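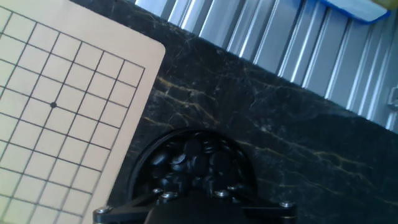

Nele Böttcher wrote:
> The board pose from kasmont drifts by a full cell when only one star point is in view. I get a good fit on the grid lines, low residual, and then the target intersection is one column off. Raising the line threshold does not help. Is the solver ignoring the margin? Also, the black stones in the bowl come back from segmentation as one blob and the pick planner takes the centroid, so the fingers close on the same place every time. I am on the October tag with the default config.

Two separate problems. Board first.

The residual is low in both cases because the grid is periodic. Shift the lattice by one cell and the line fit is just as good, apart from the outermost lines. The solver needs something that is not periodic to fix the offset. It has three possible anchors: star points, the outermost line in each direction, and the board corner. In the October tag only star points are used by default. With one star point you get an offset, but the solver does not know which star point it is, and it takes the candidate closest to the prior. If the prior is off by more than half a cell during the search, the dot can be matched to a plain intersection, and there is your column. The margin is not ignored, it is never read.

Set

anchor_sources = star, outer_line, corner
anchor_min = 2

With anchor_min at 2 the solver returns no pose instead of a wrong one, and the arm stays at the view pose until the next image. I replayed 1000 logged views from the Ehlers bench with these settings. The one-cell shift came up 83 times with the default and did not come up with the new setting. In 15 views there was no pose at all, mostly with the corner outside the image.

If you can choose the view pose, choose one that has the corner and two star points. The distance between two dots in cells is known, so that pair also checks the scale.
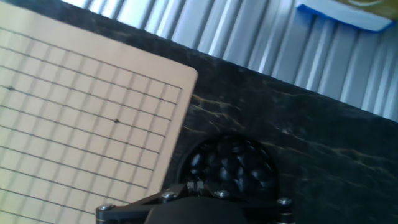
Wrist view, two star points and the right margin visible, bowl at lower center.

On the stones. Thresholding on intensity will not separate them: black stones, black bowl, dark surface behind, and the gripper is dark as well. Two things to do:

1. Mask the gripper before segmentation. The mask in womix/masks is for the old bracket, so generate a new one.

2. Switch the splitter from "area" to "highlight". It seeds one region per specular spot and grows to the convex edge. Fails if a stone has two spots, so keep seed_merge on.

The planner should then rank by height and clearance to the rim. The centroid fallback is still in plan_pick() and triggers silently when there is only one region. I would make it log a warning at least. Patch is on the anitz branch, not reviewed yet.

Can you send the config dump and the raw pose log for one of the bad runs? The rendered overlay is not enough, it rounds to the nearest intersection.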